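The Table After Dinner

Nerea Esteban cooks rice most nights, and for years she dreaded what came after. The pot was easy enough. It was the grains that got everywhere: under the plates, into the grooves of the serving tray, down the sink, where they swelled up and sat in the trap. Twice in one December she had to take the pipe apart with a bucket under it and guests in the next room.

Esteban lives in Resdale, in a narrow house with a kitchen that has one good surface, a wooden table pushed up against the wall. She eats there, pays bills there and does most of the cleaning up there. She runs a small lunch service out of a licensed kitchen across town, and on a busy day it sends out 191 meals. At work she has a three-compartment sink and a floor drain. At home she has a single basin and a rack.

"I was taking everything to the sink dirty," she says. "At work I would never let anyone do that. You scrape first. Then I'd come home and carry a stack of plates across the room with rice falling off the sides."

So she moved the first half of the job to the table. The dishes stay where they are, and the mess gets sorted before any water runs. Dry food goes into one low tray. Paper and wrappers go into a clear bin next to it. Dishes wait on a serving tray until they are bare, then go into the rack or on to the sink, depending on what was on them.

It sounds like more work than it is. Esteban says clearing up after a family meal takes her 13 minutes from the last bite, and that includes the floor.

The low tray matters most. She tried a bowl first, and it was a mistake. Rice stuck to the curve and a flat scraper could not get at it. A tray with a flat floor and sides an inch or so high lets you push the grains into one corner and pick them up in two or three passes. A dark color helps, too. White rice on a white tray is hard to see in the evening, and what you can't see you don't scrape.

The scraper should have a straight edge. Hers came from the Casado hardware store and cost less than a sandwich. She holds it low, nearly flat, and works from the far side toward the corner. Short strokes are better. Long ones send grains over the rim and onto the table, and then you are doing the job twice.

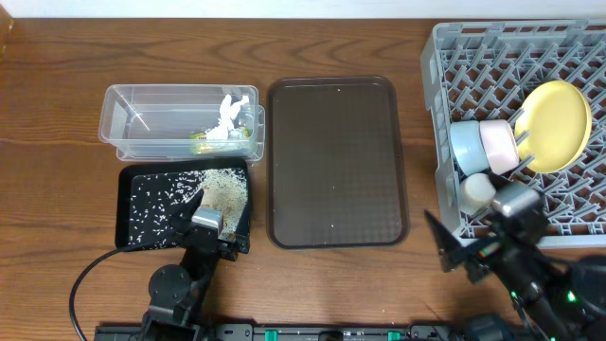
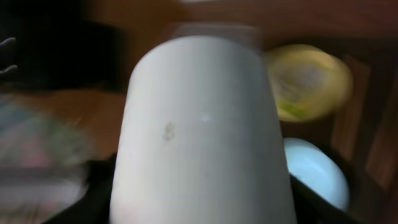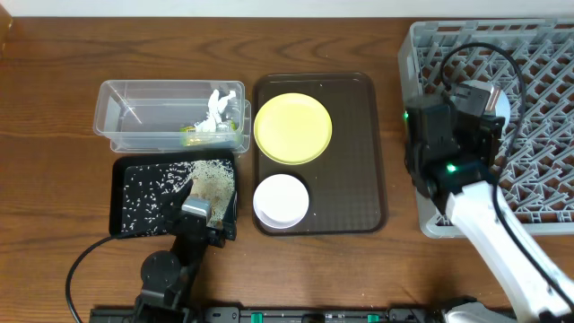

Scraping up: in the last picture, the rice is thickest at one corner of the black tray, with the plate and dish on the brown tray alongside.

Eirini Christodoulou came to much the same arrangement from the other direction. She manages the test kitchen at Drorard, a company that sells housewares by mail, and part of her job is finding out how people clean up after they cook. She visits homes and watches. Most people, she says, own everything they need for a dry station and keep it in three different cabinets.

"They have a baking tray they never bake on. They have a plastic box that lost its lid. They have a rack," she says. "Put those in a row and you're done. I work for a company that sells trays, so I shouldn't tell you that."

She has a few opinions on the order of things. Cups go first, because they tip over. Paper goes before food, since a napkin dragged through loose rice picks up half of it and drops it again on the way to the bin. Plates can wait. Small dishes with a curved bottom should be tapped out over the tray and wiped with a dry cloth before they get wet.

The two women disagree about the rack. Christodoulou wants it at the sink and nowhere else. Esteban keeps hers at the right-hand end of the table, in reach of the serving tray, and carries the whole thing over when it is loaded. She likes an open lattice, which lets crumbs fall through and can be rinsed under the tap. The one she has is a Galomwood, bought secondhand for 5 dollars, and she has no plans to replace it.

They also differ on sponges. Esteban allows one at the table, slightly damp, for the wood itself. Christodoulou says any water near dry rice is a bad idea and uses a soft brush. I tried both over a couple of weeks. The brush was better on the table. The sponge was better on a sauce ring that had been there since lunch.

What to do with the grains is up to you. Plain cooked rice can go into a compost pail if your town takes food scraps. Uncooked rice that has spilled on a clean tray can be kept and used, and Esteban does, after a look through it. She guesses she used to wash some 100 grams of it down the drain every week - a small amount, but it was enough to block a pipe.

She still misses a few. There are always one or two next to a dish, or stuck to the underside of a plate, and she picks those up with a fingertip on the way to the sink.

Contact the editors | Copyright 2026, all rights reserved | Back to top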